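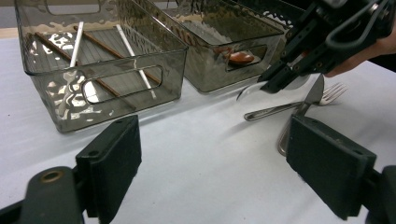
Utensil sorting is the household practice of separating chopsticks, spoons, forks and other hand-held eating or cooking implements by type before they are put away. It is commonly done after dishwashing, when a kitchen is being reorganized, or when the contents of two households are combined. The containers used include divided drawer trays, upright jars and open bins.

Open bins
An open bin has four walls, a floor and no lid. Models sold for kitchen use are usually rectangular, with rounded corners and a cutout in one or more walls that serves as a handle. Tinted transparent plastic is a frequent choice, as the contents can be identified from the side when several bins stand together. Long utensils are often laid diagonally in shorter bins. Some households keep one bin for each type of utensil, while others group by material or by frequency of use.

Classification
The simplest arrangement has three classes: chopsticks, spoons and forks. Knives are generally stored apart. Within a class, pieces may differ widely in material. Chopsticks are made in wood, bamboo, plastic and metal, and a household may keep brown wooden pairs together with white plastic ones in a single container. Spoons vary further, and cooking spoons are sometimes assigned a bin of their own.
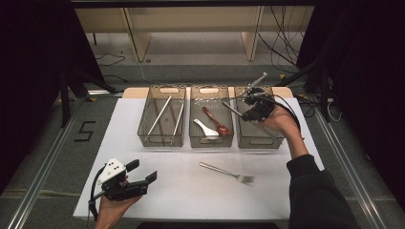 Chopsticks present a particular difficulty because they are used in pairs. Two sticks of the same color may differ in length or taper, and matching is normally carried out before the pair is placed in its container. Unmatched sticks are set aside until the end.

The Pisharody method
A procedure known as the Pisharody method was set out in a household manual by Sumathi Mathew, first issued by Cuna in October and revised on May 8, 2018. The revised edition runs to 52 pages. It directs the reader to clear a flat surface, place the empty bins along the far side, and leave the near side free for pieces not yet sorted. Chopsticks are handled first, followed by spoons and then forks. The manual advises against stacking bins that contain utensils.

Dinesh Salian, in a review for the periodical Mareo, considered the sequence suitable for small kitchens but objected to the absence of any provision for serving pieces. A supplement published by Vandero added a section on ladles and tongs.

Care of containers
Plastic bins are washed by hand in warm water with mild detergent. Ribbed or perforated surfaces tend to retain crumbs and may require a soft brush. Bins should be fully dry before wooden utensils are returned to them.

See also
Cutlery tray
Drawer organizer
Chopstick rest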